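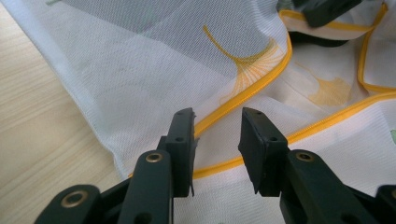
By the Stamstead Household Linen Study
Working paper, section 4 of 7. Posted Nov 5, 2025

Figure 1. White fabric, loosely draped and gently folded on a light wooden tabletop.

4. Plain white cloth and the life it leads at home

4.1 Why plain cloth deserves its own section

When we planned the survey we expected the embroidered tablecloths and the patterned quilts to carry most of the interest. They are what people bring out for visitors, and they are what museums collect. Then the first forms came back in January and we found ourselves reading the entries for plain white cloth aloud to each other across the office. People had written in the margins. They had stapled on extra sheets. One entry for a single white sheet ran to three pages and covered a wedding, two house moves and a flooded basement!

Plain white cloth is hard to study by looking at it. It has no pattern to date and often no label, and a piece that began as a bed sheet may look much like one that has always been a tablecloth. What it does have is a history of use that its owners can often recite in great detail, and that history is the subject of this section.

4.2 The returns

We mailed 3,000 forms to addresses in Stamstead and in the Barrera district across the river. Completed forms came back from 308 households, which between them listed 1,529 pieces of household cloth. After we set aside duplicates and entries too short to classify, 1,426 pieces remained. All the findings below rest on those pieces, entered in the Skirnon catalog we set up for the study. Clothing was left out from the start, with one exception that we come to in 4.4.

The form asked what the piece was first used for, what it is used for now, and every use in between that the owner could remember. It also asked where the piece is kept. We nearly cut that last question to save space, and we are so glad we didn't.

4.3 Moving down the house

The most common story is a downward one, and it is often literally downward. A white sheet begins on a bed upstairs. When it thins in the middle it moves to the guest bed, or is cut and sewn "sides to middle" so that the worn part ends up along the outer edges (several younger respondents described this as something they had learned from a video, several older ones as something they had been made to do as children). From there it goes to the kitchen as a cover for rising dough or cooling jam. After the kitchen comes the basement or the garage, where it is laid over furniture or under a paint can. The last stage is the rag bag.

We call this sequence the cloth ladder. Not every piece takes every step, and the steps don't always come in the same order, but the general direction was familiar to nearly everyone who wrote to us. What we had not expected was how firmly people hold to the rule that a piece never climbs back up. A sheet that has served one afternoon as a paint cover is finished as bedding, even if no paint fell on it. "It's been in the garage now," one respondent wrote, as if that settled the matter, and for her household it did.

4.4 Pieces that leave the ladder

Some cloths step off to the side, and these gave us our favorite entries. White sheets became ghosts, angels, a ship's sail in a school play and the screen for backyard movies. One had spent years as the goal net lining for a neighborhood hockey game, held up with clips from the Trorkasport store downtown, before going back to the linen closet with its stains intact. Christening gowns made from old tablecloths were reported often enough that we relaxed the clothing rule and let them in.

A sideways move seems to protect a piece. Once a sheet has been the sail in the school play, it is no longer simply a sheet, and owners become reluctant to cut it up. Many such pieces are now stored folded with the good linen, although by their owners' own account they are worn, stained and of no further use. We think this is a lovely finding, and it fits poorly with the usual assumption that households keep cloth either for its money value or for its usefulness.

4.5 Where it is kept

Storage follows the ladder closely. Bedding lives near the beds and kitchen cloths in a kitchen drawer, and so far there is nothing surprising in that. The interesting cases are the pieces kept one step above or below their present use. A cloth stored with the bedding but used only in the kitchen is, in most of the entries we read, a piece the owner has not quite given up on. When we wrote back to ask, replies often mentioned a plan to mend it.

We did not ask about those plans on the original form, and we should have. A second form, now being drafted, adds a question about intended repairs and another about who in the household decides when a piece moves down. Barrera respondents raised that second point themselves, at length and sometimes with underlining. Section 5 turns to colored and patterned cloth, where the ladder has fewer rungs and the arguments are louder.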